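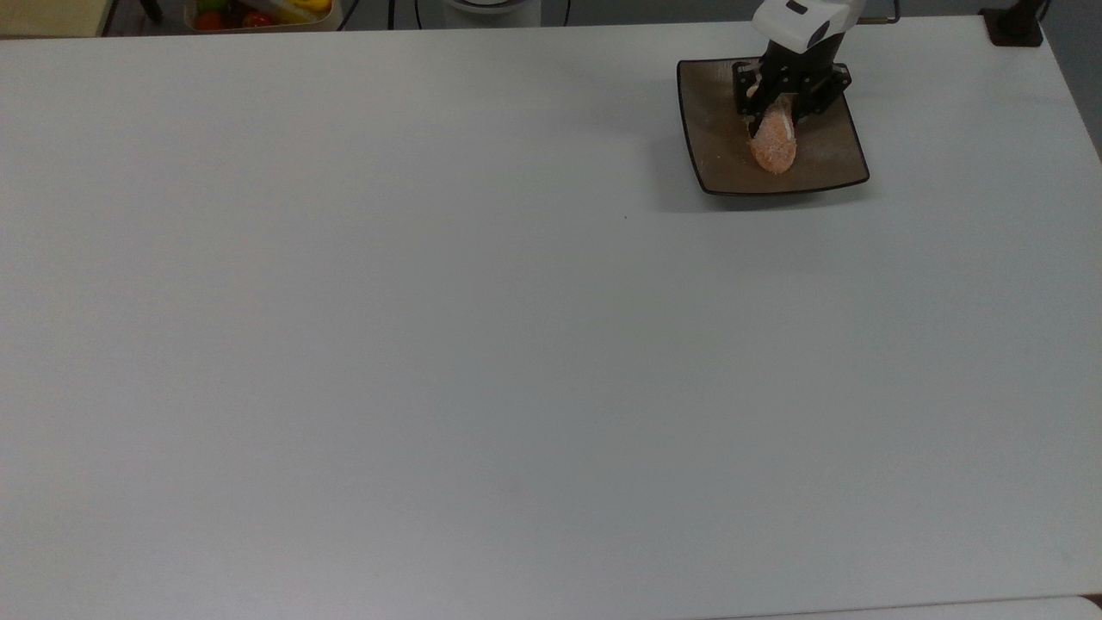 3.2 Bread left on the plate in workplace canteens

The second part of our study deals with bread and other baked goods that guests take from the counter and do not finish. In earlier work on canteen waste, bread is usually placed in one group with potatoes and rice as a "starch side". We think this grouping hides an important difference. Rice is served by a member of staff who decides the amount, while bread is normally taken by the guest, one whole piece at a time. The guest cannot take half of a roll unless somebody has cut it before.

We collected data in two canteens, one in Clendville and one in MacLeod. Both serve lunch to office and warehouse workers, and both buy their bread from an outside bakery. The canteen in Clendville is open to visitors from other companies, so its number of guests changes more from day to day. The canteen in MacLeod has a fixed group of guests and a shorter menu. Observations were made in September, during the lunch period only. Breakfast was left out, because in Clendville many guests take their breakfast away in paper bags and we could not follow what happened to it.

Trays were selected at the return belt. In Clendville we examined 163 trays and in MacLeod 147 trays. For each tray, we wrote down the type of baked item, whether it was whole or cut at the counter, the kind of dish on which it was placed, and the weight of what was left. Weighing was done by Lemlem Tsegaye and Vitalii Maksymiv on the same kitchen scale, which was checked every morning before the first guests came. Crumbs on the dish were not weighed. During the pilot we tried to collect them with a brush, but the result depended too much on who did the brushing.

The separation of crumbs and leftovers was more difficult than we expected for coated items. A baked item with a crumb coating sheds part of the coating every time it is moved, also when the guest has not eaten from it. Figure 2 shows an item of this kind on a square brown plate, where lighter crumbs can be seen on the surface of the plate. If such crumbs are read as a sign of eating, an untouched piece will be recorded as partly eaten. We therefore used only the shape and the weight of the piece for this decision, and we ignored the state of the plate.

Items were sorted into three groups: plain, filled and coated. The sorting was done by two of the authors independently, and the cases where they did not agree were discussed with Iida Saarela. Most of these cases were rolls with seeds on the top. We finally put them into the plain group, as the seeds are only a small part of the weight and guests in both canteens call them simply "rolls".

A short interview was also offered to guests at the exit. The questions were prepared by Nadiia Symonenko and tested with kitchen staff before use. We asked why bread was left, and we let the guests answer in their own words. Several answers were about the main dish and not about the bread: the soup was filling, or the lunch break was too short. Others said that the pieces were too large. Guests who wanted only something to go with the soup had no smaller choice – the cut bread was often finished by the middle of the lunch period.

We do not report waste per 1,000 meals in this section. The tills in MacLeod register a meal and a coffee in the same way, and a rate based on these numbers would look more exact than it is. The comparison between cut and whole pieces, which does not depend on the tills, is given in the next section.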